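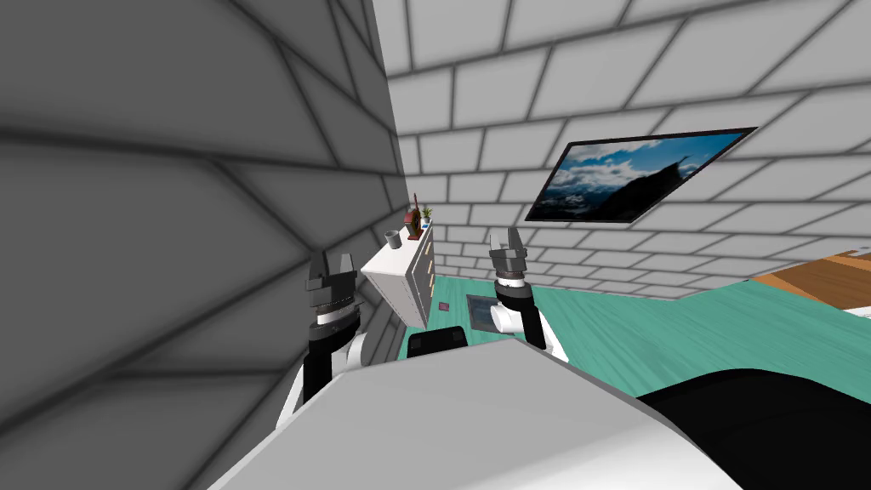

White wall tile with dark gray grout, larger gray tile at left.

About Vanbridge Tile & Floor

Vanbridge Tile & Floor sells and installs tile, sheet flooring and setting materials for homes and small businesses. We have 2 locations: the showroom in Vanbridge and the warehouse in Alva, where orders are picked up.

Shirley Lightfoot opened the store after many years of setting tile for other contractors. At first she sold only what she installed herself, mostly bathroom floors and kitchen backsplashes. Homeowners kept stopping by to buy a single bag of grout or borrow a cutter, so she put in a counter and kept regular hours. The counter is still there, with a newer register.

Today we have 11 employees. Rhonda Gagnon runs the showroom and does most of the measuring. Tharun Amin schedules the install crews and is the person to call about a change of date. Kamarul Lau manages the warehouse in Alva, including returns and special orders. Shirley still prices the larger jobs.

What we carry

The showroom has nearly 300 tiles on display, and full boxes of the common ones are in stock in Alva. We also carry thinset, backer board, grout, sealer, transition strips and hand tools. Special orders usually need a deposit. Unopened boxes can be returned with a receipt. Cut tile and mixed grout colors cannot.

We rent wet saws by the day. Bring a vehicle with a flat bed or a folding back seat – the stand does not come apart.
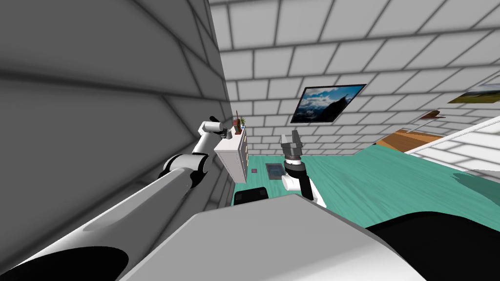 White brick-pattern walls with a teal-green floor.

How we work

For installed jobs, we visit the house, measure and check the subfloor. You get a written price that lists material and labor separately. If we find water damage once the old floor is up, we stop and call you before doing any more work. Furniture moving is extra. Toilets and appliances are disconnected and put back by our crew, except gas ranges.

You are also welcome to buy the material and do the work yourself. Khrystyna Horobets teaches a Saturday class on layout, cutting and grouting at the showroom. The class is free but space is limited, so please sign up at the counter.

Recent changes

In November 2024 we moved our stock to a bigger building in Alva, which gave us another 2,000 square feet of rack space. The showroom did not move. Pickup orders now go to the side door on the alley – ring the bell if it is closed.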